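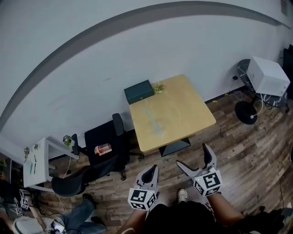

Règles de bonne pratique pour la collecte de démonstrations avec pinces tenues à la main

Rapport de projet, deuxième semestre
Akosua Acheampong, Hemi Prendergast, Elżbieta Ziółkowski
Encadrement : Senyo Ayaaba
Version remise le 1er février 2025

1. Objet

Le projet Vanberg porte sur l'apprentissage par imitation de tâches de manipulation courantes. Les démonstrations sont enregistrées par des opérateurs munis d'une pince dans chaque main. Chaque pince porte un cube blanc à marqueurs carrés noirs et blancs, qui sert au suivi de la pose. Le présent rapport ne traite ni de l'apprentissage ni des performances du modèle. Il fixe les règles applicables à la séance de collecte : préparation de la pièce, sécurité des personnes, contrôle du matériel, nommage et acceptation des enregistrements.

Le besoin est apparu à la relecture du premier lot, constitué en juillet dans la salle Gravbridge. Sur 200 épisodes, 14 ont été rejetés pour des motifs qu'une vérification préalable aurait permis d'écarter : marqueurs masqués par la manche, origine du repère modifiée entre deux prises, épisode commencé avant la fin de l'étalonnage. Aucune consigne écrite n'existait alors. Les habitudes variaient selon le binôme.

2. Cadre de référence

Nous avons consulté les normes ISO 10218 et ISO 12100. La première concerne les robots industriels. Elle ne s'applique pas directement à une collecte sans bras motorisé, mais elle redevient pertinente dès que les trajectoires sont rejouées sur un robot. La seconde, consacrée à l'appréciation du risque, a fourni la démarche : identification des phénomènes dangereux, estimation, réduction, vérification. Nous l'avons suivie sous une forme simplifiée. Le résultat ne constitue pas une déclaration de conformité.

À ces textes s'ajoute le règlement intérieur du laboratoire Ankrah, qui impose la présence de deux personnes au moins pendant toute manipulation instrumentée. Cette contrainte est reprise sans modification.

3. Organisation de la séance

3.1 Rôles

L'opérateur porte les deux pinces et exécute la tâche. L'assistant surveille l'acquisition, annonce le début et la fin de chaque épisode et tient la fiche de séance. Les rôles ne s'échangent pas en cours de série. Tout changement entraîne l'ouverture d'une nouvelle série et un nouvel étalonnage de l'ouverture des doigts.

L'assistant se place en dehors de la trajectoire prévue de l'opérateur. Si une seconde paire de pinces se trouve dans la pièce, elle est mise hors enregistrement et ses cubes sont retournés ou couverts lorsque leurs identifiants appartiennent au même dictionnaire. Dans le premier lot, la confusion d'identifiants a été difficile à déceler : la pose restait continue pendant plusieurs images avant de sauter.

3.2 Préparation de la pièce

Le mobilier ordinaire est conservé. La diversité des arrière-plans est recherchée et la pièce n'a pas à être vidée. Sont en revanche obligatoires :

a) le dégagement du passage entre le point de départ et le plan de travail ;
b) le rangement des sacs et vêtements posés au sol, le long d'un mur et hors du passage ;
c) la fixation ou le déplacement des câbles qui croisent le passage ;
d) l'arrêt des ventilateurs, dont le mouvement perturbe le suivi visuel et peut déplacer les objets légers ;
e) le blocage des sièges à roulettes, ou leur éloignement du plan de travail.

Le point c a donné lieu à discussion. L'assistant travaille souvent avec un petit écran relié par câble et posé près de lui. Nous avons retenu que ce matériel peut rester au sol à condition que ses câbles demeurent du côté de l'assistant et ne traversent pas l'axe de marche.

3.3 Tenue

Manches ajustées ou relevées au-dessus du poignet. Chaussures fermées à semelle plate. Pas de bracelet ni de montre réfléchissante. Les cheveux longs sont attachés s'ils peuvent passer devant la caméra de tête.

4. Contrôle du matériel

Le contrôle s'effectue avant chaque série, dans l'ordre suivant.

Doigts : absence de fissure, garniture intérieure en place, course complète sans point dur.
Cube à marqueurs : faces propres, aucun décollement, fixation sans jeu.
Alimentation : niveau suffisant pour la durée de la série, relevé sur la fiche.
Horloges : synchronisation des flux de la caméra de tête et des deux pinces.
Étalonnage : pinces fermées puis ouvertes complètement, une fois de chaque côté, cubes visibles.

Le voyant vert du cube ne remplace aucun de ces points. Lors des essais, il est resté allumé alors qu'un des flux n'était plus écrit sur le disque. L'assistant vérifie donc la croissance du fichier et consigne l'heure de la vérification.

5. Déroulement d'un épisode

L'opérateur se place au point de départ, avant-bras vers l'avant, les deux pinces dans le champ de la caméra de tête. Il attend l'annonce de l'assistant et reste immobile pendant deux secondes. Il exécute ensuite la tâche sans commentaire oral, puis revient à la position initiale et s'immobilise de nouveau. L'assistant annonce la fin.

Les erreurs de manipulation ne justifient pas l'arrêt. Une reprise de saisie fait partie de la démonstration et reçoit l'étiquette « reprise ». L'arrêt est obligatoire dans les cas suivants : entrée d'un tiers non informé, chute d'un objet fragile, perte d'un flux, douleur ou gêne signalée par l'opérateur.

La masse des pinces impose une limite de durée. Une pause est prévue toutes les 14 minutes de port effectif. Cette valeur provient des relevés de gêne remplis par les trois auteurs et par Ayuba Ametepe, opérateur extérieur au groupe. L'échantillon est trop réduit pour en tirer une recommandation générale.

6. Personnes et données

Toute personne susceptible d'être filmée est informée avant la séance et signe le formulaire de consentement, y compris lorsque seules ses mains ou ses jambes doivent apparaître. Les documents nominatifs, écrans déverrouillés et courriers sont retirés des surfaces. Le retrait du consentement entraîne la suppression des épisodes concernés et la mise à jour du registre.

Le nom de fichier comporte le code de la pièce, le numéro de série, le numéro d'épisode et le code de l'opérateur. Les noms propres n'y figurent pas. La table de correspondance est conservée séparément par l'encadrant.

7. Critères d'acceptation

Un épisode est accepté si les deux cubes sont détectés pendant les phases immobiles, si aucune perte de suivi ne couvre un instant de saisie ou de dépose, si les flux ont la même durée à une image près et si la fiche est complète. La relecture est confiée à une personne absente de la séance. En cas de désaccord avec l'assistant, l'épisode est mis en attente et n'entre pas dans le lot livré.

8. Limites et travaux restants

Les règles ont été rédigées pour des tâches sur table, en intérieur, avec un seul opérateur actif. Elles ne couvrent ni les liquides chauds, ni les outils coupants, ni le travail à deux opérateurs. Le site de Stitton dispose d'un sol sombre et d'un éclairage plus faible ; le seuil de détection devra y être réévalué. L'objectif de la prochaine campagne est de près de 2 000 épisodes, ce qui rend la relecture intégrale difficile. Un plan d'échantillonnage est à l'étude et sera joint à la version suivante.

Annexe A : fiche de séance
Annexe B : formulaire de consentement
Annexe C : table des identifiants de marqueurs par paire de pinces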